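Provton Bench Cell for Computer Disassembly

Provton > Products > Workbench automation > Bench Cell

Overview
Specifications
People at the bench
Options
Ordering

The Provton Bench Cell is an arm, a gripper and a slotted work surface for companies that take computers apart: refurbishers, leasing returns departments, recycling plants with a parts resale line. It does the small repeated movements inside the open case. Your technicians keep the diagnosis, the grading and every decision about what is worth saving.

We built the first cell for our own workshop in Hidham. We repair and resell office computers there, and we had a problem that many shops have. Good technicians were spending the day on levers, clips and screws, with the neck bent over a tower case, and in the last hours of the shift the bent socket pins started. A bent pin can turn a board you could sell into scrap. We wanted to move this part of the work away from tired hands.

What it does

The cell works on desktop towers laid on the side, with the side panel already removed by a person. The standard job library includes:

Opening and closing the retention lever of the CPU socket
Lifting the processor and placing it in a tray
Releasing memory modules
Taking out the coin-cell battery
Unplugging cables, when the plug has a free side to hold

Jobs can be run one by one or in a sequence. The technician chooses on the screen, and the arm asks for confirmation before it touches the socket. You can switch this question off, but we recommend to keep it on for the first month.

Close work at the socket

Most of our development time went into the socket area. The parts around it are small and the space is narrow, and a retention frame is held under spring force. If the lever is released without control it jumps, and this is the moment when damage happens. The Bench Cell uses thin finger links that can come in from the side, between the board parts, and a wrist camera that looks along the fingers. The operator sees the same view on the screen, enlarged.

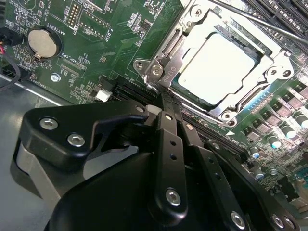

Gripper fingers at the hinge side of the CPU retention frame, seen from the wrist camera.

The fingers are perforated to save weight. They are fixed with hex-socket screws and can be changed by the user with one key, which comes in the box. Please change them in pairs — a new finger beside a worn one does not close evenly.

What changes for the people

Buyers ask us this question more often than they ask about speed, so we answer it here and not in a brochure.

In Hidham no position was closed when the cell arrived. The work did change, and not everybody liked it in the beginning. Before, each technician took one computer and followed it from the first screw to the test report. Now one person opens and prepares the cases, looks after the cell, and inspects what comes out. The others do testing, board repair and customer returns. We change places at lunch, because watching a machine for a whole day is tiring too, in a different way.

Duangjai Boonchu is our bench lead and has run the cell since it was installed. She wrote these lines for the page:

"In the first weeks I was slower with the arm than without it. I was watching each movement and I stopped it too often. Then I learned which cases it does well and which I should do by hand, and I stopped fighting with it. My shoulder is better. What I miss is a little the quiet work with the processor, I was good at it. Now I train the new people to look at pins and contacts, and for this I finally have time."

She also asked us to say that the technician must be able to refuse a case. If a board is swollen, burned or very dirty, it should not go to the cell, whatever the plan for the day says. We agree, and the screen has a button for it. The button does not ask for a reason.

The work surface

The bench is made of slotted aluminum extrusions. Fixtures can be fastened anywhere along the slots, so a large tower and a small one can use the same bench. Holders for tools and loose parts stand on a printed plate beside the case, inside the reach of the arm.

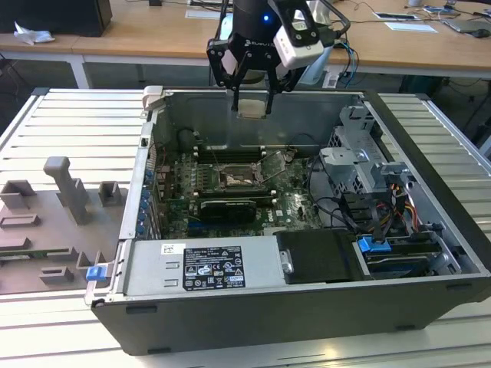 Tower case on the slotted bench, with the printed fixture plate to its left. The socket is open and the retention lever is raised.

The fixture plates are printed in gray, and we supply the drawing files with each cell. If you have a printer you can make your own holders. Several of the shapes in our present set came from technicians who were not happy with the original ones.

Specifications

Product number: 2966
Arms: 1
Gripper: parallel, two fingers
Cameras: wrist camera, optional fixed camera for the bench
Maximum case weight on bench: 80 pounds
Finger inspection: every 3000 cycles
Training at your site: 3 days, included
Control software: Trodetti, desktop version

Limits you should know

The cell does not remove side panels and does not cut cable ties. It does not decide if a part is good. Plugs hidden under a drive cage must be pulled by hand. Laptops are not supported, and we have no date for them.

Computers must be disconnected from the mains before they are placed on the bench. The cell cannot check this for you.

Options

Fixed bench camera with holder
Extra finger links, sold in pairs
Second fixture plate, blank
Processor trays, antistatic
Screen text in other languages — please ask

Ordering and visits

Cells are built to order. Before you decide, we prefer that you come to Hidham and bring some of your own cases, the difficult ones also. Please bring the technician who will work with the cell, not only the manager. The next open week for visitors is in May. Write to the sales desk with the number of people and the case models you want to try.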